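Handheld gripper sessions: marker pose drops out when two operators work close together

Posted by Drevberg

We are gathering demonstrations for a manipulation policy. Hand-held grippers with a camera on the body, square markers for pose, one task per recording. The current set has 276 recordings and the pose check rejects 43 of them. Most of the rejected ones come from stretches where a second operator stands within arm's reach.
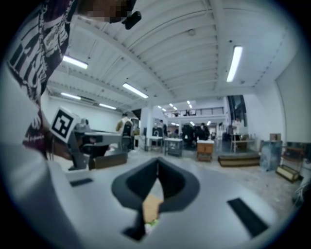
View from one gripper, second gripper and its marker to the left.

Ceiling lights are on for every recording. Exposure is fixed. My questions: is the second marker being picked up as ours, and should the rejected recordings be dropped or repaired? Also, does anyone mix gripper recordings with bare-hand ones for the same furniture?

Åsmund Holmgren

Check the marker IDs first. If both grippers were printed from the same sheet, the tracker has no way to separate them, and you get a jump in position whenever the other one is larger in view. We had this at Torvik. Reprint with unique IDs and log the ID in the header of each recording.

Do not repair by interpolation if the gap is longer than 4 frames. The smoothed path looks fine in a plot and teaches the policy to cut corners near contact.

On mixing: yes, with hands tracked by a marker cube on each wrist. Keep the two sources labeled separately. Lifting furniture with things on top is a good case for the cubes, as one gripper can't do a two-handed carry.
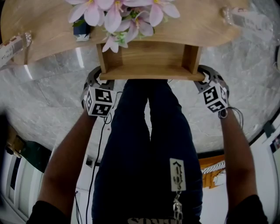
Two-handed hold, one marker cube per hand, flowers and bottles on the top board.

Watch the cable slack. A cable that crosses a cube face costs you that face, and at some wrist angles it is the only one facing the camera. Tape it along the forearm.

Gostomon

just use more lights

Ottar Aasen

More light will not fix duplicate IDs. It can make things worse on glossy prints – the white squares bloom and the corner fit drifts. Matte paper, then set exposure by looking at the marker and not at the room.

I agree with Åsmund on the IDs. Two additions.

First, look at what the camera has in view during the contact phase. With a drawer pulled out, the front panel takes up a lot of the view between the finger pads, and the background markers end up small and off to one side.

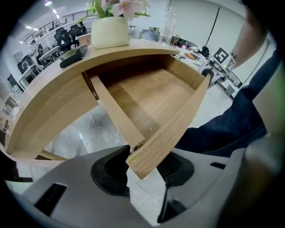 Drawer open, front panel close to the finger pads, marker back on the right.

For drawer tasks I would put one more fixed marker on the desktop, well inside the view at full extension. Record its position once per setup. If someone shifts the desk, start a new setup number.

Second, don't throw out the 43 as a block. Sort them by where the dropout falls. A dropout in the approach can often be trimmed. One during grasp or release goes in the bin. We trim with the Workevus script, default window 200 ms, and check the cut points by eye.

Drevberg

Same sheet, same IDs on both grippers. Reprinting on matte now. Will rerun the pose check on a new batch in September before touching the old ones.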